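Checked tablecloth

A checked tablecloth is a covering for a table whose surface is divided into squares or rectangles of different colours. It belongs to the oldest and most common kinds of household cloth, and it is used mostly for everyday meals, for picnics and in simple eating houses. For formal dinners a plain white cloth is still preferred in many countries.

Names

In English the words "check" and "checked" are both used. When the squares are small, even and of one colour with white, the cloth is usually called gingham. When bands of several widths cross each other, many people say plaid, although in Scotland this word had first the meaning of a garment. Shops do not always keep these names apart, and the same cloth can be sold under two of them.

Construction

In a woven check the pattern is made by the threads themselves. Coloured threads are placed in the warp, that is, along the length of the cloth, and other coloured threads are put across them in the weft. Where two threads of the same colour meet, the square is full and strong in colour. Where a coloured thread meets a white one, the square looks paler. A woven check therefore shows on both sides.

In a printed check the colours are laid on the surface of a finished cloth or of a plastic sheet. The back is then often white or of one pale colour. Printed patterns may copy the look of weaving, with thin lines that cross each other like threads. They allow also large blocks of colour and lines in directions which would be difficult on a simple loom.

Materials

Cotton is the usual material, alone or mixed with polyester. Linen is more expensive and creases easily. Wipeable cloths are made of vinyl, or of cotton with a coating. They became popular in kitchens because spilled food can be removed with a sponge, but they can be damaged by hot pans, and a sharp fold may leave a mark that stays for a long time.

Colours

Red with white and blue with white are the best known combinations. In the second half of the twentieth century, makers began to offer checks in brighter and more mixed colours, among them lime green, orange and turquoise. The household writer Chepkoech Okoth divides modern checks into "quiet" ones, where all the squares have nearly the same size, and "open" ones, where large plain blocks stand beside narrow stripes. Her terms are used in the catalogues of the small weaving firm Pietrzak, which has kept 6 open patterns in production.

Size and fitting

A cloth for daily use normally hangs a little over each side of the table. On a table that stands against a wall, the hanging part on that side is often folded under. For a table 1000 mm wide, the Pietrzak catalogue advises a drop of two hands' width at the free sides. Wipeable cloth is commonly sold from the roll and cut to the length that the buyer asks for.

Use at home

The checked cloth is connected with informal eating, where dishes, trays and packets are put directly on the table and everyone takes what they like. Trays are often chosen in one strong colour, so that they stand out from the pattern. Crumbs and small stains are less noticed on a check than on a plain cloth.

A checked cloth in light blue, lime green and cream, with an orange-yellow plastic tray and snack wrappers.

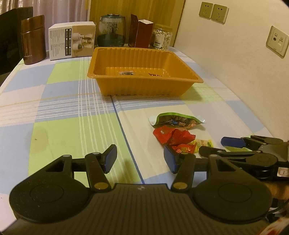

Care

Cotton checks are washed with similar colours. Dark red and dark blue threads can lose some dye in the first washes, and for this reason new cloths are better washed alone. Brian Muli, in his handbook of household linen, recommends to iron the cloth while it is still slightly damp and to follow the lines of the pattern, so that the squares remain straight. Coated cloths should not be ironed on the coated side. They are wiped with mild soap and stored rolled.

See also

Gingham
Oilcloth
Place mat
Table runner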